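Visit to the Vukholm knitting mill, June

The mill runs 56 circular machines on one floor, most of them set for rib. Yarn arrives on cones from Gaete and rests overnight at constant humidity before it is loaded.

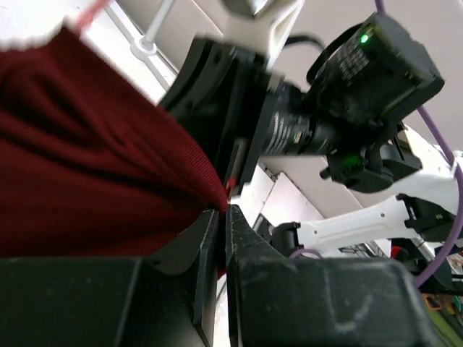 Dyeing is done in a separate hall. Each lot weighs 600 kg and passes 3 rinses - the last one cold. Shade is checked against a Pornetti card under two lamps, and lot 322 was being held for a second reading when we left on Wednesday. Water use per lot was not disclosed.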